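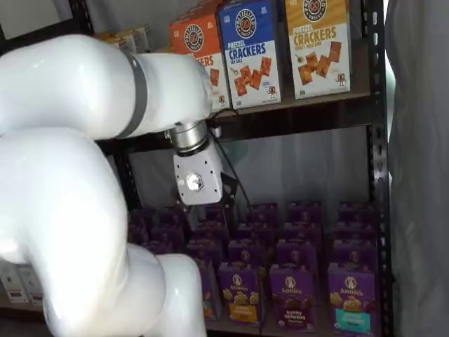
Hi, I'm Lorna Agbayani, and Bavthorpe is mostly me, two engineers and a very patient bookkeeper. We help small warehouses and grocery stockrooms figure out what a robot is going to cost them before they sign anything. We don't sell arms and we don't take a cut from the folks who do.

I got into this from the buying side. I spent 11 years doing purchasing for Merent, a snack and dry goods wholesaler, and my first automation budget was a mess (I'd priced the arm and the gripper and completely forgotten the floor work, the guarding and the training days!). We got there in the end, but I had to go back and ask for more money twice, and I still remember the look on my boss's face.

So now I do the asking early. When you call us, we'll want to know what your boxes weigh, how deep your shelves are, how many different package sizes you carry and who's going to be on shift when the thing stops. Crackers and cookies sound easy, but cartons packed in tight columns leave very little room for fingers, and that can change which gripper you need and how much you should set aside for spares. One client, Civik, had 227 items on their list and we went through every one of them over a lot of coffee.

A first planning visit takes 2 days. You get a budget sheet you can read without an engineer next to you, a list of questions for your vendors and a rough calendar. Most people come to us in the fall hoping to order in January, and that's fine, though a little earlier is kinder on everybody.

We also run a free worksheet called Gil. It's a plain spreadsheet, nothing fancy, and some 400 people have downloaded it so far. If you find a mistake in it, please write to me, I fix those myself.

Page last updated Oct 6, 2018. The phone number is new, the old one still forwards.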